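About Wolora

Wolora makes and sells play kitchens, and the small food that goes in them. We started in February, which is the worst month to start anything in the toy business, as everyone has just spent their money and the living room floor is already full. The first product was a corn cob. It sold 30 units, several of them to relatives.

We now carry 146 items, from single peas (sold by the pod, please stop asking) to the Oritz stove, which takes up as much room as a real nightstand and is used by most families as one. Everything ships from Carau, where we rent the ground floor of a former shoe store. The sign outside still says shoes. People come in and ask for shoes. We have sold a surprising number of them eggplants.

What we believe about vegetables

A toy vegetable should be recognizable from across a room by a tired adult. That is the whole design philosophy, and we were once charged a good deal of money by a consultant to arrive at it. Corn is yellow and wears its husk. A chili pepper is red and bends. An eggplant is purple and has a green cap, and if a child calls it a penguin, the child is allowed to.

We also believe in real pots. Children know when they have been handed the fake one. Give a four-year-old a thin plastic pan and a steel one and the plastic one will be in the bathtub by lunch. So our food is made to a size that fits an ordinary kitchen saucepan, and we check this with ordinary kitchen saucepans, most of which used to be in our own homes and are now missed. 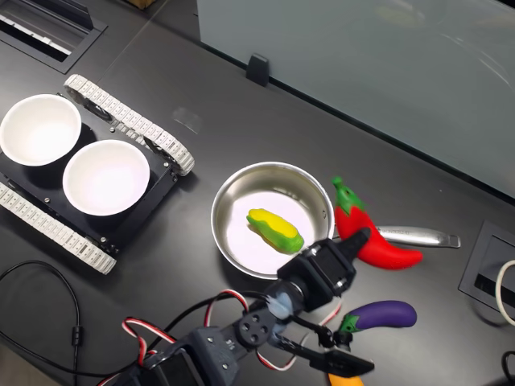

The sizing took longer than it should have. Our early corn stuck out over the rim like someone in a short bed, and the leek had to be dropped from the range altogether. We still get letters about the leek. It may come back in a bigger pot.

The Vik set

If you have bought one thing from us, it was probably the Vik set. It comes with vegetables, two bowls and a cloth bag that is meant for putting everything away in. We have never seen the bag used for this. It gets worn as a hat, mainly, and we have stopped fighting it and made the opening wider.

The first run of Vik was 300 boxes. The second was 1333, because of a typing error on the order form that we have chosen to describe as growth. They all sold in the end. The last of them left the building on 5 September 2022, and we ate cake, real, from a bakery.

How we work

We are a small company and we answer our own mail. Orders placed before noon go out the same day, unless the tape gun is missing. Returns are accepted for any reason, including teeth marks, though we would rather you told us how deep. Lost a pepper? Write to us. Single replacement pieces are available for everything in the current range, and we keep a drawer of retired ones, leek included.

Visitors are welcome on weekday afternoons. Look for the shoes sign.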